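Hartley Fund, Equipment Stream
Progress report from the Plinden workroom
May 10, 2022

Hello again, and thank you for your patience while we pulled this together. The last report went in before the gripper order was settled, so there is a fair bit to catch you up on, mostly to do with what we've bought, what we've put off, and where we'd like the rest of the equipment money to go. I have tried to keep it in the order your form asks for, though I'm afraid I wander a little under the second heading.

1. Hand-held grippers

You'll remember that our first plan had a second robot arm in it, and that your reviewers wondered (very kindly!) whether we needed one so early. We went away and did the sums again, and we came round to your way of thinking. The arm has been moved to the next budget year and the money went into hand-held grippers from Grundholm, which let a person record a task with their own two hands at an ordinary table. They are used in pairs, one for each hand, with a marker cube and a small camera on each.

The pair works well for jobs where one hand steadies and the other moves, and everyone on the team has now had a turn. The shoulder straps took some fiddling in the first week, and taller people still let them out every time they start, but that's a small grumble and we aren't asking for money to fix it.
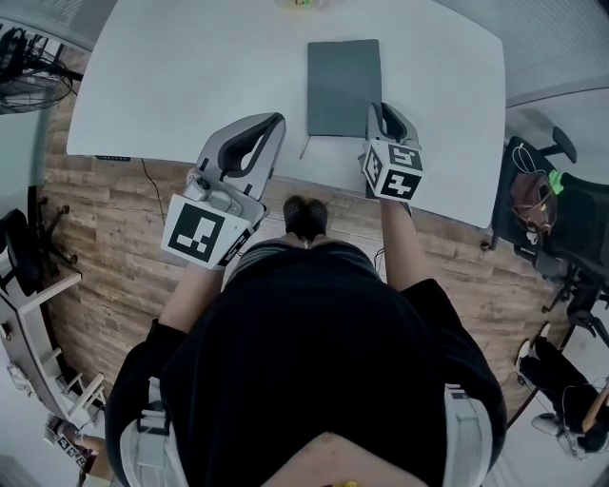
2. Finger pads, cables and other small parts

I under-budgeted this line, and I'd sooner tell you so now than at year end. We put aside $300 for finger pads, cables and spare marker prints, and by the close of March we had spent $892. Most of the difference was pads. We had bought only the set that came with the grippers, thinking they'd see us through, but they get a great deal of use and we didn't want a whole afternoon lost for want of a small piece of plastic. The cables were the other surprise, as we had priced the short ones and then found that people like to move about.

The overspend has been covered from the shipping line, which came in well under after Grundholm combined two parcels into one. There is no change to the total, and the revised sheet is attached with the moved amounts marked. For next year I'd suggest a proper line for small parts, set as a share of the hardware cost. I've drafted one and would be glad of your thoughts on it.

3. Objects and tasks

The task list has been growing nicely. We began with plain things that sit flat on the table, such as a closed notebook, and have been working toward objects that are thin or awkward to hold. Thin things are the real test of a finger pad, because there's so little to hold on to, and they have taught us more about which pads to order than the supplier's sheet did. A pot of flowers standing at the back of the table gives the cameras something with a bit of shape and colour in view, and it makes the room a good deal nicer to work in besides.

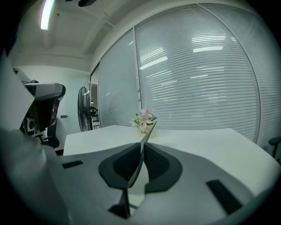

We would like to widen the list before winter, with more household items and a few garden ones, and that's where the small remainder in the objects line will go. Nearly all of it can be bought locally and cheaply. We're keeping receipts in the shared folder by month, as you asked last time.

4. Room and furniture

The work is still done in the one office, with its glass partition and white table, and we've managed without touching the room budget so far. It does get snug when a couple of people are in with all the gear. Shelving is the most pressing need, then a better way of running cables so they stay off the floor. Jametberg have given us a quote for both, and it fits inside the room line with a little left over for a second fan. I'd like your okay before signing, as the quote covers fitting as well as goods and I wasn't certain that labour counts as equipment under your rules.

5. What we're asking for

Your agreement to the moved shipping money under heading 2, and a yes or no on the Jametberg quote under heading 4. The arm can wait for the next budget talk, and we'll send new prices ahead of that. If any of your group would like to come by and try the grippers for themselves, please do let us know which day suits, and we'll put the kettle on.

With warm thanks from all of us at Plinden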